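Science Corner > Computers > How Robots Think

How Does a Robot Know What to Grab?

By Pavithra Naidu
21 Aug 2024

I write software for robot hands at a little company called Bamer. When I tell kids that, they always ask about the metal parts. Fair enough, the metal parts are cool! But I never touch a screwdriver. My job is the part you can't see, the instructions that tell the hand where to go and when to squeeze.

Say I ask you to pick up a bag of snacks. Easy, right? You look, you reach, you grab, and you're probably already eating. A computer has to work through all of that in little steps.

First comes looking. Programmers call this step perception. A camera sends the computer a picture, but to the computer a picture is only a giant list of numbers, one bunch for every tiny dot of color. My program has to hunt through those numbers and decide which dots belong to the bag and which ones belong to the table. Shiny bags are the worst! They catch the light, and a bright spot can fool the program into thinking there's an edge where there isn't one.

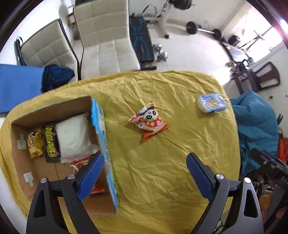 Next comes planning. The program draws an invisible path through the air, from where the hand is now to where it needs to be. It might try 182 different paths before it picks one (this takes less time than a sneeze). A path that bumps into the side of a box gets thrown out. So does one that twists the hand into a silly pretzel shape.

Then there's control, my favorite. Control is the part that keeps checking while the hand moves. Am I too far left? Move right a bit. Too fast? Slow down! Our program checks itself 70 times every second. You do the same thing when you carry a full glass of milk across the kitchen, only you don't notice you're doing it.

My friend Kristóf and I spent nearly 5 weeks last March on squeezing. Squeeze too softly and the bag slips out. Squeeze too hard and you've got crumbs. We ate a lot of crumbs.

Want to try being the robot? Close your eyes and have a friend steer your hand to a spoon using only the words left, right, forward, back, up, down and stop. Then swap places and see how your friend does.

Last updated 21 Aug 2024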